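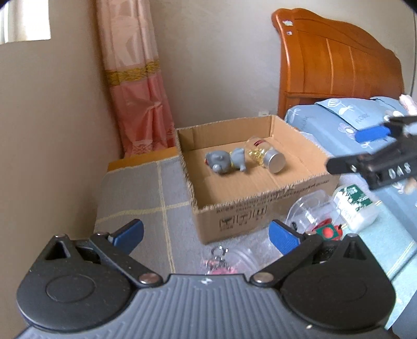
Mornivthorpe: Special Edition Blu-ray (Lutora Video)

Limited to 300 copies
Region free
Slipcover included while they last

Okay, I've been wanting to put this one up in the shop for ages. If you grew up renting horror tapes purely on the strength of the cover, you may already have a fuzzy memory of Mornivthorpe. Mine is of the big painted clamshell with the lighthouse on it, which my cousin refused to have in the same room while she slept. The tape was a mess (dark, cropped, with a hum all the way through the second half) and I must have watched it every summer until it wore out.

So what's it about? A young widow takes a job cataloging the library of a seaside boarding house, finds that the guest book has been filled in for the coming winter, and then the guests start showing up. That's all you're getting from me. It's slow for the first half hour and I love that about it, but if you need a body before the opening titles are done, fair warning. Once the fog rolls in and the dining room bell starts going, it doesn't let up, and the staircase bit still gets me every time!

About the transfer

The movie was shot on 16mm and it looks like it. There's grain, and plenty of it, and Lutora left it alone. The new scan comes from the original negative apart from one reel, where they had to use a print, and you'll notice a dip in color when the widow goes down to the boathouse. It goes back to normal after she finds the coats. Night scenes were pure mud on the tape and now you can follow who's on the beach and who shouldn't be — I spotted a figure behind the breakwater that I'd never seen in all my years of watching this thing.

Sound is the original mono. It's clean, the hum is gone, and the organ score has real weight to it on a decent set of speakers. There's no surround remix and I don't miss it.

What's on the disc

The full uncut feature, including the longer séance
Commentary with Brenda Nuttall, who played the widow
Bellamy's House, a new making-of (48 minutes)
Alternate ending, silent, with optional notes
Original trailer and a very shouty radio spot
English subtitles for the feature and the making-of

And in the case

36-page booklet with essays and behind-the-scenes stills
Reversible sleeve with the old clamshell painting on the inside
A reproduction of the boarding house guest book page

The commentary is the thing I'd point you to first. Nuttall is funny, a bit rude about the catering, and remembers everything (who had a cold, which door was fake, how long she stood in the sea for the last shot). She hadn't seen the movie since its first run and you can hear her getting caught up in it. There's a long stretch near the end where she just stops talking and watches.

The making-of is good too, though I wish there was more about the makeup. It's mainly about the house used for the exteriors and the arguments over the ending. Watch the alternate one afterward and see whose side you're on. I'm with the editor.

A couple of gripes, in fairness. The menu plays the dining room bell on a loop, loudly, so have your remote handy. And the booklet gives away the final twist on its second page, so please, please leave it in the case until you've seen the movie.

Ordering and shipping

Copies go out in a padded box, and I tape the slipcovers in a loose sleeve so the corners don't get chewed up. If yours arrives dinged, email me a photo and I'll sort it out. One copy per customer for now. I know, I know, but the last Lutora release was gone before most of my regulars had a chance.

If you're also waiting on the Grarura preorder, put both in the same cart and I'll hold the order and ship them together. Want this one sooner? Check out separately — I can't split an order once it's in the system.

Standard edition without the slipcover or booklet: same disc, same extras, coming in April. Sign up for the stock alert and you'll get an email when it's listed.

Page updated 6/26/23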